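Assunto: Re: [costura-lista] Encolhimento de sarja: lavar antes de cortar?
Data: 19 de abril de 2018

Desculpem, mas continuo sem acreditar nessa tabela. Respondo por partes.

> Segundo a folha da Gritis, a sarja deles já vem pré-encolhida e
> não precisa de lavagem antes do corte. Fiz as contas e, em 20 peças,
> poupa-se uma tarde inteira. Alguém vê inconveniente?

Vejo vários. "Pré-encolhida" é palavra de vendedor até que alguém me diga a que temperatura e com que secagem. A folha não diz. Diz "uso doméstico normal", e na minha casa o normal são 40 graus e estendal, na da minha vizinha é máquina de secar no máximo.

Em fevereiro comprei à Plendau um rolo com a mesma promessa. Cortei dois pares de calças sem lavar. À terceira lavagem, a entreperna tinha subido tanto que os punhos deixaram de assentar no tornozelo. O tecido é que cedeu, o molde era o de sempre.

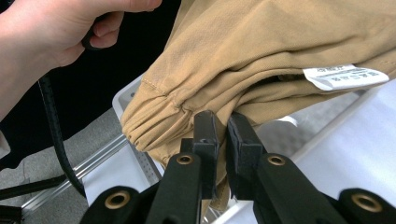
Calça de tecido caqui, com as pregas que o tecido faz

> O modelo com elástico em baixo perdoa mais, porque o punho disfarça
> um ou dois centímetros.

Disfarça na fotografia. Quem veste nota logo, porque o franzido sobe para a barriga da perna e fica lá a apertar. Além disso, o elástico encolhe de maneira diferente da sarja, e então aparecem ondas na costura que nenhum ferro tira. Também não me convence a ideia de cortar com folga "por segurança": folga de quanto? Se não se mediu antes e depois, é adivinhação.

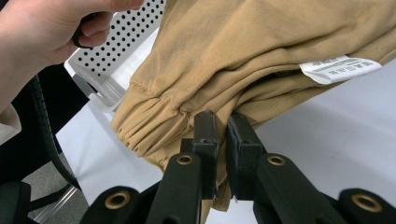

Sulemana

Quanto ao argumento de que "toda a gente faz assim no fórum da Gimska", fui ler. São 82 mensagens no tópico e quase todas repetem a primeira. Não encontrei uma única com medidas tomadas antes e depois da lavagem. Há quem jure que resulta tendo acabado de coser a peça na véspera, o que não prova grande coisa.

> O preço compensa, são 39 euros o rolo.

Compensa se não for preciso refazer nada. O meu da Plendau também era barato.

O que proponho é simples e cabe numa manhã: um quadrado de 50 cm de cada rolo, marcado a linha e não a giz, três lavagens seguidas, secagem como cada um costuma fazer, e medir no sentido da teia e no da trama. Quem quiser que mande os números para a lista com a temperatura indicada. Se a Gritis se portar bem, retiro o que disse e compro um rolo.

Até lá, lavo antes de cortar.

P.S. Por favor cortem as citações antigas quando respondem. A última digest trazia mais de 1037 linhas e quase tudo era rodapé.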